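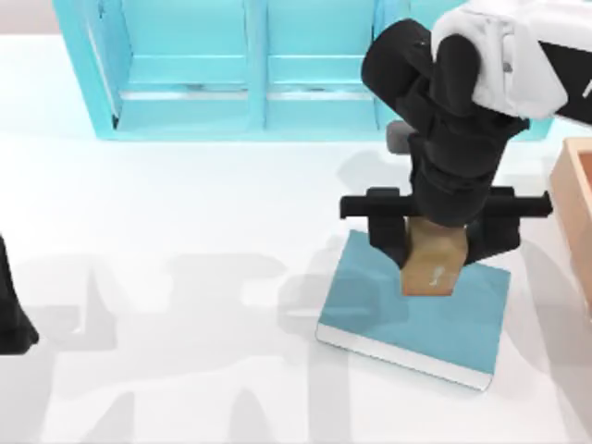
Turquoise cabinet with two compartments, rendered view

Trastimby Wildlife Housing Group
Minutes of the August meeting
Start: 10:00 a.m. Chair: Pouran Nazari

1. Minutes of the last meeting
Accepted with one correction. Under item 4, the floor area of the otter holding pen should read 253 square feet.

2. Otter holding pen
The pool liner was inspected at both seams. The seam on the drain side has lifted and will be bonded again before the pen is filled. Pool volume stays at 900 gallons. The second den box is to be set on the dry side, with the entrance facing away from the public path. Nazari asked that the bedding be changed to straw in one den only, so that use of the two can be compared over the winter.

3. Red panda pair
The female, Lindus, has moved to the Durham site and is eating normally. The male, Rashti, stays in the upper enclosure until the climbing frame is finished. Keepers logged 192 feeding observations for the pair before the move. Bamboo intake was higher in the early morning than at any other time - the second feed will be moved forward by one hour. Body weights will be taken every two weeks at both sites and entered on the same sheet.

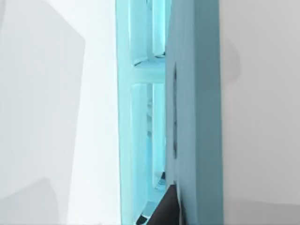 4. Night temperature logging
The logger in the tortoise house recorded 97 percent of scheduled readings. The missing readings fall in one block and match the power outage. A backup battery was approved. The sensor at floor level reads higher than the one on the wall - both will be checked against a reference thermometer and the offset noted in the log.

5. Keeper records
Old paper cards will be kept until the entries have been checked. Feeding notes must give weight offered and weight left, in grams. Entries such as "ate well" will be returned to the keeper.

6. Actions
Drain seam repair: before next meeting
Bamboo feed change: from Monday's rota onward, deleted; start date to be set by Nazari
Thermometer check: both sensors, same night
Revised record sheet: draft to all members

Meeting closed 11:40 a.m.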